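教材・備品 > 手持ちグリッパ > 課題セット > Drindeck 果物編

Drindeck 果物編
手持ちグリッパ用課題カードセット(クラブ・授業向け)

グリッパを買った学校のロボット部が最初の放課後にやることは、だいたい決まっています。消しゴムをつかむ。ペンをつかむ。隣の部員の鼻をつかもうとして怒られる。そして翌週には、つかむものがなくなります。

Drindeckは、その翌週のための課題カードです。工学系学生クラブFlarkiaが部内で使っていた手書きの札をもとに、教材工房Traltellがカードとして仕立て直しました。元の札は誤字が多く、半分はみかんの汁で読めませんでした。製品版では誤字を直し、汁については表面加工で対処しています。

果物編で扱うのは、その名のとおり果物です。工業部品と違って形がそろっておらず、同じ袋から出したものでも寸法が合いません。図面もありません。メーカーに問い合わせても公差を教えてもらえません。学生が初めて相手にする「仕様書のない部品」としては安価で、八百屋で買え、失敗したら食べられます。

■ セット内容
・課題カード 185枚(初級、中級、上級、および「部長用」)
・指導者用冊子 全9章
・記録シート(複写可。複写機の詰まりは保証対象外)
・作業布 1枚(色は選べません)
・収納ケース 幅197mm

果物、グリッパ本体、やる気は含まれません。グリッパ本体は二本指の手持ち型であれば、お手元のものをそのままお使いください。カードは特定の機種を前提にしていません。

■ 課題カードの読み方
カードの表には、つかむもの、置き場所、禁止事項が書いてあります。裏には採点の目安があります。先に裏を読む部員が必ずいるので、裏にも表の禁止事項を小さく再掲しました。

たとえば初級の「大玉」は、布の上から大きめのオレンジを一つ取り、持ち上げて、別の場所に置くだけの課題です。だけ、と書きましたが、皮に指の跡がつけば減点です。落として転がした場合は、転がった先で別の果物に当たったかどうかで点が変わります。ビリヤードではないので、当てても加点はありません。この一文は、問い合わせを受けて初版の途中から追加しました。

中級の「小粒」では、つかむ対象が急に小さくなります。指を大きく開いたまま近づくと隣の果物が間に入り、閉じ気味に近づくと目当ての実を押して逃がします。どちらも一度はやってください。 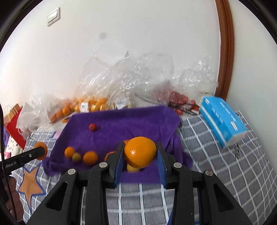
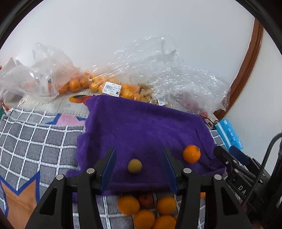
最終更新:12月

1枚目は大玉で、青いパッドの指先でオレンジを挟んだところ。2枚目は小粒で、開いた指の間に黄緑色の小さな実があります。同じ紫の布でも、大玉と小粒では腕の構え方から別の課題だと思ってください。片方だけ上達した部員が、もう片方で無口になるのはよくあることです。

■ 作業布について
付属の布は、敷いて使います。それ以上の機能はありません。

ただし、敷き方は成績に響きます。ぴんと張れば果物はよく転がり、しわを寄せれば止まりますが、今度は指先が布まで一緒につまみます。上級カードには「しわの谷にある実を、布を動かさずに取る」という課題があり、部内では長らく嫌がらせと呼ばれていました。製品版での正式名称は「谷」です。

布の下は机でなくてもかまいません。柔らかいものの上に敷くと、押し込んだ力が逃げて加減がわからなくなります。慣れた人ほど硬い机の感覚で手を下ろすので、新入生との差が縮みます。上級生が機嫌を損ねたら硬い机に戻してください。

洗濯はできます。オレンジの油分が残ったまま放置すると、部室全体がやや南国風になります。

■ 果物の選び方
大きさの違うものを混ぜてください。オレンジばかり買ってくると袋は軽く済みますが、カードの多くが使えません。みかん、りんご、小ぶりの実が少しずつあれば、初級から中級までは回せます。

熟しすぎたものは上級まで取っておきましょう。初心者に桃を渡すのはやめてください。冊子の第9章は丸ごと桃の話で、執筆者のNam-gil Chaeが後悔とともに書いています。読み物としては一番面白い章ですが、そこに至る前に買わないようお願いします。

バナナについては、よく質問をいただきます。対応カードはありません。房から外す係と外さない係とで部が割れたため、編集会議で見送りになりました。

■ クラブでの使い方
二人一組が基本です。一人が操作し、もう一人がカードを読み上げて記録します。読み上げ係は助言をしてはいけません。「右」「もうちょい」「ああっ」のいずれも助言に数えます。ため息は各校の裁量とします。

二台のグリッパを使う協調課題もあります。片方が押さえ、片方が取る、という単純なものから始まりますが、たいてい両方が取りに行きます。声をかけ合えば解決する問題で、なぜか皆、目で伝えようとします。

授業で使う場合は、最初の時間に大玉だけをやらせて終えるのがおすすめです。時間が余っても次のカードを配らないこと。余った時間で学生は勝手に布のしわを工夫し始め、次の時間の導入が要らなくなります。

■ Aydoğan杯への対応
学生大会「Aydoğan杯」の手持ちグリッパ部門に出るチーム向けに、カードの右上に対応印をつけました。印のあるカードは大会の課題に近いもので、同じものではありません。印のついたカードだけを練習して出場し、会場で見たことのない果物に出会ったチームがあります。Flarkiaです。

その年の反省文は冊子に全文掲載しています。主な敗因は「いちじくを想定していなかった」。次の年はいちじくを想定し、いちじくは出ませんでした。

■ よくあるお問い合わせ

カードの枚数が合いません。
まず収納ケースの底をご覧ください。次に部室の冷蔵庫をご覧ください。果物と一緒にしまわれた例が複数あります。それでも足りない場合は、カード番号を添えてご連絡いただければ、一枚単位でお送りします。

模型の果物で代用できますか。
できます。静かで、匂わず、毎回同じ重さです。採点はきれいにそろい、大会では本物が出ます。

「部長用」カードは部長以外が使ってもよいですか。
かまいません。内容は、全課題の中で一番地味な後片づけの手順です。グリッパで皮を拾って袋に入れるところまで採点されます。平均点が最も低いのもこのカードで、部長の方々には再挑戦をおすすめしています。

練習後の果物は食べられますか。
洗って、傷んだところを除いて、各校の判断でどうぞ。冊子ではジャムの作り方に一章を割くつもりでしたが、教材としての性格が怪しくなるため半ページに縮めました。砂糖の量が抜けているとのご指摘は、次の版で反映します。

■ ご注文と納期
学校、クラブ単位でのご注文はTraltellの教材窓口で承ります。発送までは9日みてください。カードの断裁と検品を学生が授業の合間に行っているため、試験期間中は延びます。急ぎの旨を備考欄に書いていただいても試験は延期されません。

見積書の宛名は、正式な学校名でお書きください。「ロボ部」だけの注文書が三校から同時に届き、いまだに一箱がどこの注文かわからないままです。心当たりのある部はご連絡ください。中身は全部そろっています。

関連教材「Drindeck 文具編」は在庫切れです。消しゴムのカードだけ余っています。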